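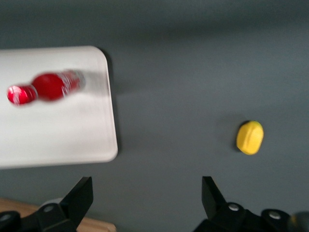 Reply from Trastance Plant Help: Thanks for writing in. Yellowing that starts with the oldest leaflets on a young palo verde usually means the roots are staying too wet. Could you tell us how often you water, and whether the pot drains freely?

My update, April

Thank you for getting back to me so quickly! I water every 3 days, which I can see now is far too much for a desert tree (my mother raised ferns, and I suppose I picked up the habit). The pot does drain, but slowly. I bought five seedlings from the Zarosard nursery, all in the same peat mix, and this is the only one dropping leaflets. The bark is still green right down to the soil line, and I don't see any scale or webbing anywhere.
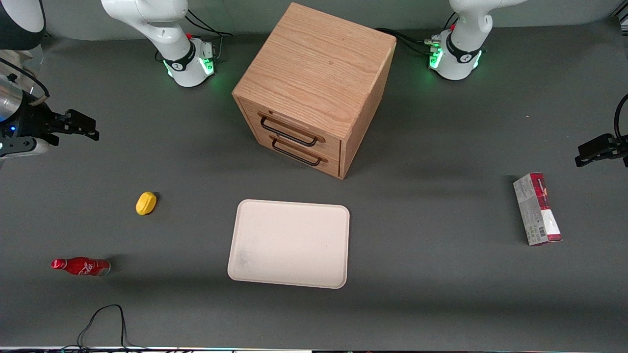 I slid the seedling out of its pot this morning, and the lower third of the root ball was dark and sour smelling, so I think you've found the trouble. I trimmed the mushy bits and moved it into the gritty Vestergaard mix, and I added 400 grams of pumice for good measure. My one question is about seed. I have 100 palo verde seeds left over and I'd love to start some backups, and your guide says to nick them, soak them overnight and lay them out before planting. Would a shallow off-white tray with rounded corners and a low rim do, like the one in front of the little oak drawers, or do they need deep cells from the start? I know these trees send down a taproot in a hurry.
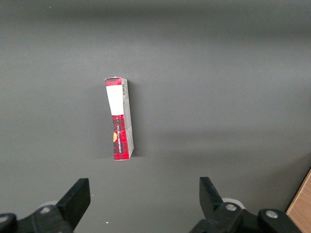
Attachment 3: small box, plaid print

Reply from Trastance Plant Help: The tray is fine for laying out the soaked seeds, but please sow them straight into deep cells. The Tunberg tall ones suit palo verde nicely. Let the potted tree dry out well down into the mix before you water again, and hold off on any fertilizer until you see new growth. We'll leave this ticket open for you.

Status: waiting on customer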